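Volcombe door-latch fault

The Volcombe door-latch fault was a grip-release failure in the Goltura two-armed laundry robot, logged during trials at Dindelham. Sometimes called the Dindelham fault, though the same thing was later seen at other sites.
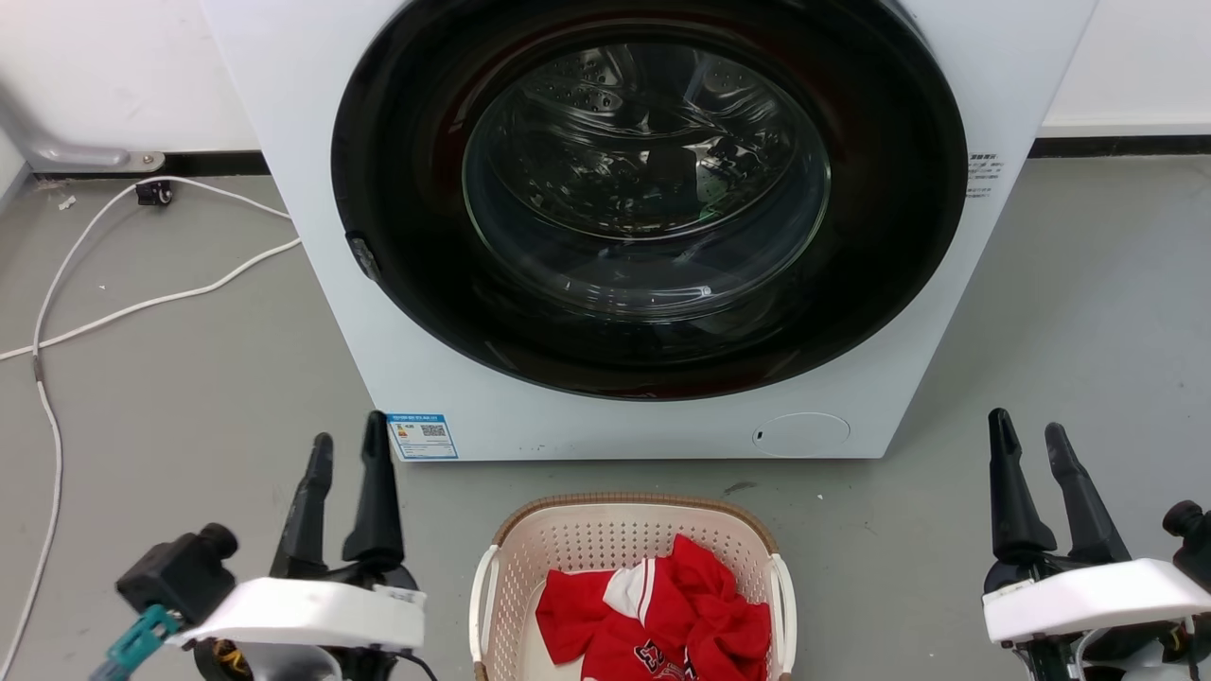
Background
Goltura was built to load and unload front-loading washing machines in shared laundry rooms. Trials at Dindelham were run by Dahlgren, who also wrote the arm software. Planned length 2,000 wash loads -- halted after 1,000.

The fault
On pulling a door open, one gripper sometimes failed to let go of the edge. The arm then began its next move, towards the basket, with the door still held. Hinges bent on 5 machines. In two cases the washer itself was dragged forward. No injuries reported. The robot did not stop by itself, as the force limit had been set for lifting wet cloth and was to high for a door.

Cause
Traced by Roswitha Eberhard, test engineer at Dahlgren. The "fingers open" signal was sent when the command went out, not when the fingers had moved. A slow gripper was therefore treated as an open one. Worse after long runs; most cases came beyond 200 loads without a restart.

Response
An interim notice was issued on December 10, 2023. Staff were told to keep out of reach of both arms while a door was moving, and to use the stop button if the machine shifted on the floor. The later update -- Volcombe 2 -- waits for a finger position reading and has a seperate, lower force limit for doors. Bent hinges replaced by Dahlgren.

See also
Gripper
Emergency stop
Force limiting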